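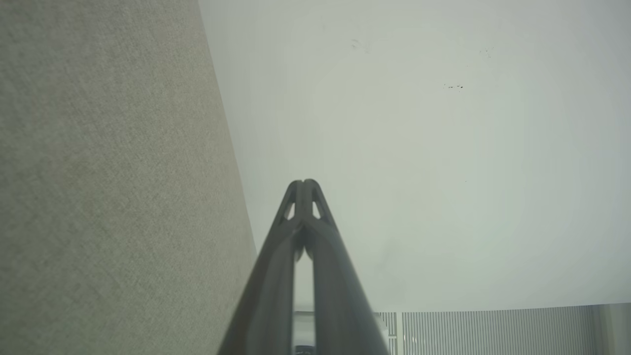 Can a robot do the housework yet?

Parts of it, slowly, and usually with a person close by to put things right. A robot vacuum will clean a floor and a robot mower will cut a lawn, but a single machine that can tidy a room, wash up and put the laundry away is still something you see in trials.

Home Technology | Features

The firms working on it have mostly given up promising dates. Clulotwood, which began by building arms for packing lines, now rents a furnished flat and runs its machines there every weekday. Its list of chores started out long. By January it had been cut to 6, and the company says 2 of those are good enough to show visitors without a warning first. They are clearing a table and loading a washing machine. Making a bed is still on the list, and so is wiping down a worktop.

The trouble is mostly with soft things. A mug is the same shape every time you pick it up. A shirt is a different shape each time, and so is a blanket or a bin bag. Factory robots avoid the problem by having parts arrive in the same place and facing the same way, and no family lives like that.

Grippers have got simpler as a result. Many teams tried hands with several joints and went back to two fingers, which are cheaper to mend and easier to control. In the picture at the top the fingers are dark grey, with a small triangular opening near each tip, and they meet in a narrow, rounded point. Two fingers can do a lot if the software knows where to put them. They are poor at jobs where a person would use both hands and a chin, such as getting a cover on a duvet.

Learning where to put them is the slow bit. Most of the newer systems are taught by copying. A person steers the arm through a chore again and again, the machine records what it sees and how it moves, and a program is trained on the results. Soltani, a small company that trains software for other people's robots, used 1450 recorded attempts at folding a towel before it was happy with the fold. It then changed to a thicker towel and had to go back for more.

Plain surfaces cause trouble too. A blank, pale wall gives a camera very little to judge distance by, and fabric with a fine weave can look much the same close up as it does further off. People get round this by touching things. Some grippers now carry touch sensors in the fingertips, though they wear out and they add to the bill.

Shop floors are further along, mainly where the work is dull and the layout stays put. Windisar sells a wheeled unit that moves stock cages at night and checks shelves for gaps. It doesn't fill the gaps. Staff do that in the morning from a printed sheet. The firm tried adding an arm and found it could restock tins well enough, but crisps and bagged salad slowed it down so much that the arm was dropped from the model it sells.

Cost is the other question. Zukov plans to lease its home machine by the month, with repairs included, and hasn't published a price. It expects the first customers to be care homes and small hotels, where the same few jobs come up in every room and someone is always on duty if the robot stops.

For an ordinary household, the sensible purchase is still a machine that does one thing. Check how it copes with rugs and thresholds, find out what the spare parts cost, and ask whether it keeps working if the maker's app is withdrawn.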